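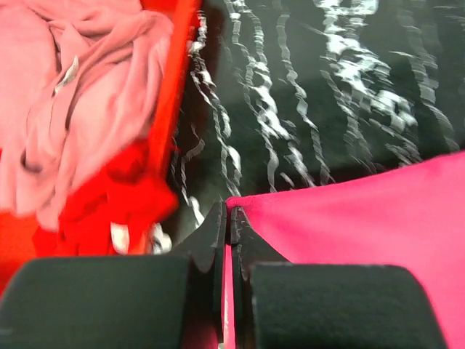
I finally got a whole afternoon with the new fingertips on the arm, and I have been grinning ever since!

Some background for those who haven't been following along. Since September I've been trying to get my arm to pick clothes out of a basket one at a time, and the flat rubber fingers it came with were fine for boxes and cups and hopeless for a T-shirt. They'd pinch a sleeve, lift it halfway, and let go. Or they'd come up with three things at once. So Senthil Bangera (who has the patience for this kind of thing that I lack) lent me two other sets to compare: the Soteo narrow tips, which taper almost to a point, and the Prornden soft ones, which are more like little paddles.

I ran 100 picks with each set, same basket, same clothes, same wrist camera, closing force at 30 percent. I shook everything up between rounds.

The narrow tips won and it wasn't close. They got 86 single garments. The paddles got 71, and my old flat fingers managed 58, which hurt a bit to write down. What I love about the pointed shape is how it gets down into a fold. You can come in almost straight from above, close, and you have a proper grip on the cloth before the rest of the pile knows about it. The paddles need a nice fat wrinkle to grab, and if the top piece is lying smooth they just skate over it.

The paddles do have one thing going for them, though. They are kinder to knits. I lost a loop on an old sweater to the narrow tips (my own sweater, luckily) and I've since moved the closing speed down a notch. Sumathi Subramaniam suggested a dab of silicone on the inside faces so I could squeeze less, and I'm going to try that next.

The camera was the other surprise. On the wrist it sees the fingertips all the time, so I can tell the controller to wait until there's cloth between them. Great when the arm is slow. When I speed up the swing, anything with a busy pattern turns to streaks and my edge finder goes a little crazy. Plain colors hold up much better. Shortening the exposure helped, but then I needed another lamp, and then the lamp made shiny spots on the labels, so I'm still fiddling with that.

If you're using the same tips, check the screws after a long run. Mine had backed out by pick 80 or so and the points stopped lining up. A drop of threadlocker fixed it.

Next up is socks. Brenda Garrido has promised me a bag of odd ones, and I'll post the numbers for all three sets when I have them.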